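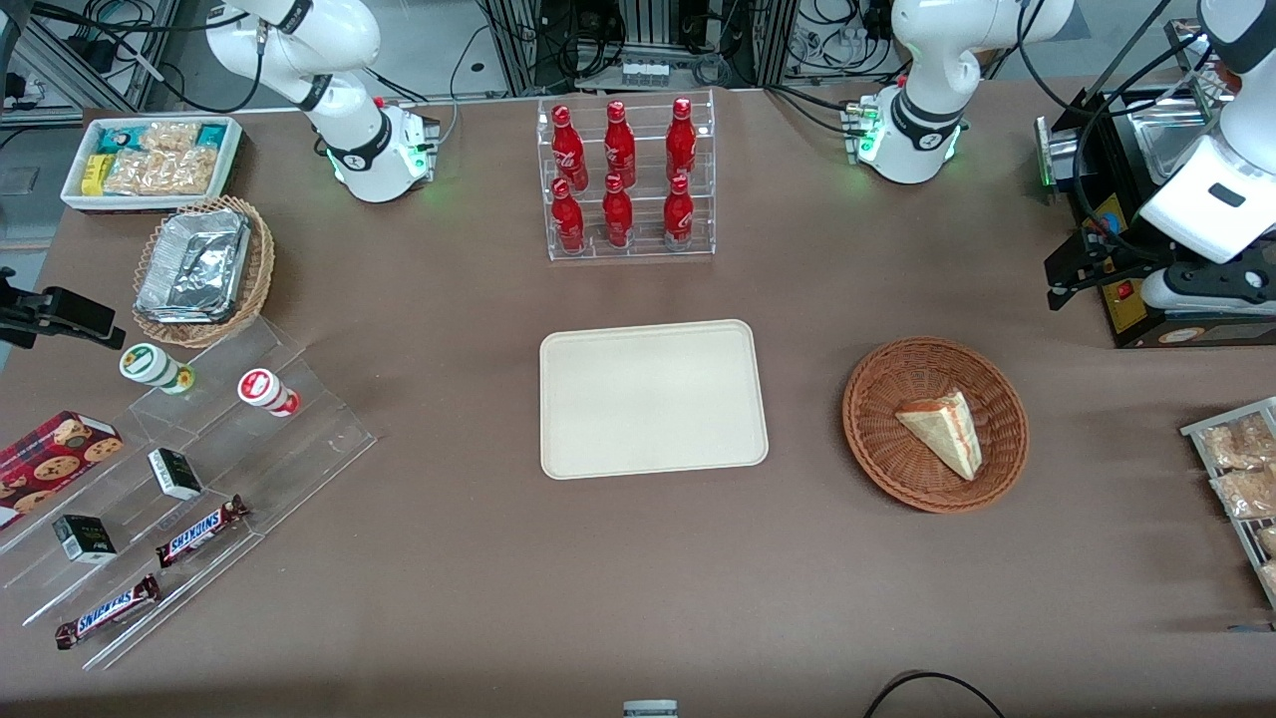 4. Setting up the counter display

This section covers the placement of racks, trays and baskets on a Skindilton self-serve counter. Assemble the racks first (Section 3) and have all parts wiped and dry before you start.

Parts used in this section

Tiered bottle rack, clear acrylic, two levels
Stepped display stand, clear acrylic
Rectangular serving tray, beige
Rectangular snack tray, white
Round wicker baskets

4.1 Placing the bottle rack

1. Set the rack at the back of the counter, centered, with the lower tier toward the customer.
2. Press down on each corner in turn. If the rack rocks, turn the matching foot until it sits flat.
3. Load the upper tier first, then the lower tier. The rack takes six bottles of soda, three on each tier.
4. Turn each bottle so the name on the label faces forward.

Caution: Do not lift or slide the rack while it is loaded. Take the bottles off first.

Note: The bottle tiers are sized for standard single-serve soda bottles. For slim cans, fit the Pluvport insert, sold separately.

4.2 Placing the serving tray

1. Put the beige tray directly in front of the bottle rack with its long side parallel to the counter edge.
2. Leave 60 mm between the tray and the front of the rack.
3. Keep the tray empty. It is for the customer's order and should not be used for stock.

4.3 Filling the baskets

1. Place one basket to the right of the serving tray for cake. Set a single slice near the middle, with the cut side showing.
2. Place a second basket on the left, just in front of the snack tray. Use this one for food in foil containers.
3. Line the baskets with food-safe paper if your local rules call for it.

Caution: Wicker is not heatproof. Let foil containers cool before placing them in a basket.

4.4 Filling the snack tray

1. Stand the white tray at the back left corner of the counter.
2. Put boxes and stiff packages in the corners first.
3. Fill the rest of the tray with bagged crackers. Bags may overlap but should not hang over the rim.

4.5 Placing the stepped stand

1. Set the stand along the left side of the counter.
2. Peel the film from all tiers. Start at a corner and pull slowly – fast pulling leaves strips behind.
3. Load from the lowest tier up. The maximum load for each tier is 400 g.

Cleaning acrylic parts

Use warm water, mild soap and a soft cloth. Glass cleaner with ammonia will cloud the surface. Replacement feet for both acrylic parts are listed on the Kurup parts sheet under item 173.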